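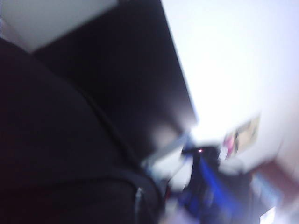

4.3 Setting the Shelf Height

1. Empty the Kistow cabinet and open both doors fully.
2. Choose a row of holes. Rows are numbered from the bottom, starting at 5.
3. Push the support pins in until the collar touches the side panel.
4. Lower the shelf onto the pins – back edge first – and press down at each corner.
5. Check with a level. If the shelf rocks, reseat the pins.

Note: Shelves wider than 97 cm need the center bracket (part 963), sold separately.

CAUTION: Do not move the cabinet with shelves loaded. Two people are required to lift it.

For door alignment, see 4.4.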